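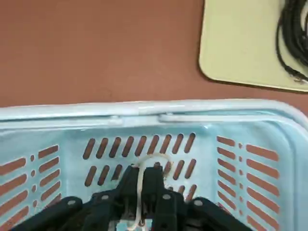

Lists > Cell Practice > Archive > March > Thread view

We use cookies to remember your thread settings. Accept / Decline

Re: Loose cable in bin tasks - wording for section 8

Gertraud Kuster wrote:
> The draft says "cables shall be clear of the gripper before motion."
> Our Clestside cell handles cables as the workpiece, so we can't
> meet that as written. Do we take an exemption or change the text?

Change the text. An exemption would have to be renewed for every cable job, and Judov has over 70 of those.

Proposed replacement:

8.1 Cables that belong to the cell (power, signal, camera) shall be tied down outside the reach of the fingers.
8.2 A cable handled as a workpiece may touch the fingers. Both ends shall be unplugged.
8.3 If a loop stands above the finger plates while the gripper is inside a basket, limit speed to 48 mm/s until the gripper is above the rim.
8.4 Slotted baskets are allowed. Check that no cable end has passed through a slot before lifting.

On 8.3, I would keep the limit tied to the rim and leave out a fixed height. Basket depths differ between sites, and the wrist camera view shows the rim well enough for an operator to judge.

8.4 came out of the Skindia review. Their log has 200 lifts with slotted walls, and the snags were all at connectors.

Open point: does 8.2 need a maximum cable length? I have no data either way.

Đức Thái

Reply to list | Previous in thread | Back to top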